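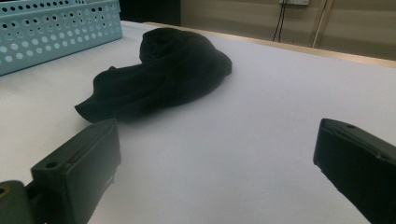 A piece of dark laundry and a blue basket on the white table at Flotley.

Margus Ramanauskas sorts the small things last. "Towels and sheets go fast," he says. "Black is slow. You have to open every piece up and look at it under the lamp."

The laundry room at Flotley takes in 75 bags a week, most of them from the Baird building. Ramanauskas starts at six and folds until noon – later in September, when the students return.

"I don't mind odd socks," he says. "They stay in the basket for a month."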